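**Plelow refurb bench - open-case safety check, May round**

Hello again, everyone. I've gone through the bench list for this month and written my comments under each item as usual, probably at greater length than you wanted. Bench 4 first, then the notes that apply to all of us.

- [x] **Work surface.** The metal slats are sound and I found no burrs along the rail. Please run a brush down the grooves at the end of the day, as small screws love to settle in there.
- [x] **Parts plate.** Gray plate with the raised blocks sits flat. Keep the drive caddies beside it and off the walkway side.

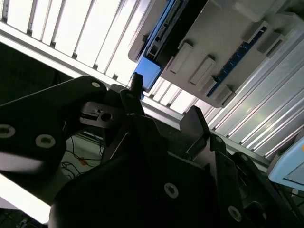 Odette Fleury asks whether the brush could live at the bench and not in the Rarketen cabinet, and I think that's a lovely idea - I'll put up a hook.

- [x] **Case position.** Tower on its side, open side up, with room to reach in from the front.
- [ ] **Power state before hands go in.** I want this one looked at again. A lit LED on the board means there is still power, so pull the cord, hold the button for 15 seconds and look once more before you touch anything.

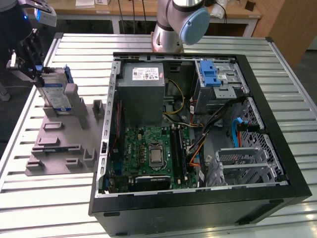
*Item 4: tower open, blue LED lit beside the processor.*

- [x] **Sheet-metal edges.** Drive cages are the usual finger-biters, so go slowly around the cutouts.
- [ ] **Drive handling.** Hold drives by the caddy, please, and keep everything clear of the green circuit board and the gold pins. I know I say it every month!
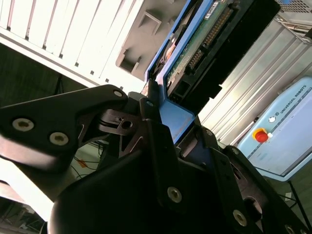

Annunziata Valentini

- [x] **Caddy fit.** The blue trays should slide home without forcing. If one sticks, set it aside with a Fodeo tag and I'll have a look at it over coffee.
- [ ] **Cable routing.** Black bundle and the yellow and black supply wires to be tucked down before the side panel goes on. Nothing should be pinched under the drive cage or rubbing on a metal edge.
- [x] **Memory latches.** Check both ends by eye, then with a gentle thumb. 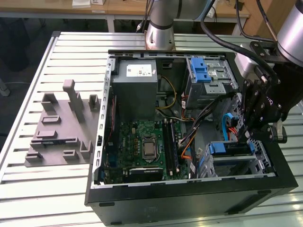 Could we add a line about wrist straps, Szilágyi wants to know, as the list covers power and sharp edges but never mentions static. Quite right, and I'm a bit embarrassed it slipped through. It goes in as item 10, and there are 6 new straps in the top drawer.

Open items to be rechecked before the end of May.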